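Sunday, 8:40 pm, shot-tracking notebook

Reran the guard file for the Witon Arena games after the clock fix. The old script was dropping every shot taken in the last 2 seconds of a quarter, so the end-of-period heaves were missing and everyone's three-point number looked a bit too good. With them back in, the season file has 736 attempts for the Kamel backcourt. Checked it against the paper charts for the first home stand and the totals match.

Still not happy with the corner threes. The Plultov gym has its line painted a little long on the visitors' side and the tracker calls those long twos. I moved the cutoff by hand for that gym only. Don't copy the setting to the other gyms.

Second-year guards next. I split them by minutes and threw out anyone with fewer than 300 on the floor. What's left is a small group, and I wouldn't hang much on it. Catch-and-shoot is up from their rookie year for most of them. Pull-ups are flat. Turnovers on the pick and roll are down, but the coding changed in April and I haven't gone back to recode the older games – that has to happen before anyone quotes the turnover line.
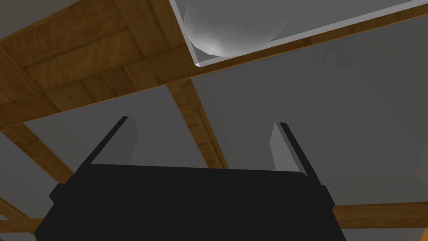

Sim view, gripper open, beam behind.

Defense is where the file is weakest. We tag the nearest defender at release and nothing else, so a guard who gets beaten off the dribble and then helped by the center comes out clean. Tried tagging the first defender on the drive for one game, Kamel at Skurilley. It took over 6 hours by hand. Too slow for a full season, but the order of the guards changed quite a bit, so the current tag is hiding something.

To do:
Recode turnovers for the older games.
Ask Skurilley for the baseline angle, the sideline one loses the weak-side corner.
Rename the Plultov cutoff so it stops loading by default.
Back up before touching the clock script again.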